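Village hall walk-round before the Brirkdale supper, my notes

I do this the afternoon before any big do, and I'm writing it up properly this time as Oona Savolainen is taking over from me in March.

Front doors: OK. Both open outwards and the bolts slide. Please don't let anyone prop them with a chair!

Fire exit by the stage: NOT OK at 3 pm, OK by 4. Somebody had stacked the Cosari screens right across it. Moved them to the store.

Extinguishers: OK. Pins in, tags in date. The one in the passage is hung a bit low for my liking, but it passed.

Numbers: the licence says 200 standing, 100 seated at tables. We've sold well under that, so no worries.

Serving things: trays, cups and bowls all want looking over for cracks and sharp edges before they go out.
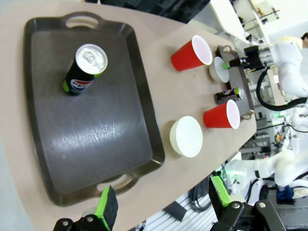
Grey tray: faint scuffs and scratches on the flat.

Hot water urn: OK, but it's slow. Allow 40 minutes and keep the lead behind the Hondier unit – I've seen it dangling over the front and it gives me the shivers with little ones about.

Fridge: 7 degrees when I looked, too warm. Turned the dial down and left a note on the door. Check again first thing.

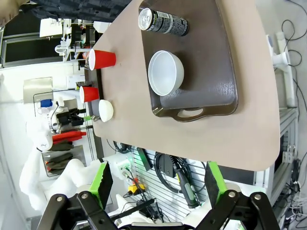 Floor by the hatch still lifts at one corner. I've taped it, again, and Kemppainen have promised to come and glue it down. Until they do, mark it as a trip risk on every sheet.

Toilets: OK, spare rolls in the cupboard. Outside light: bulb gone, ladder job for two people.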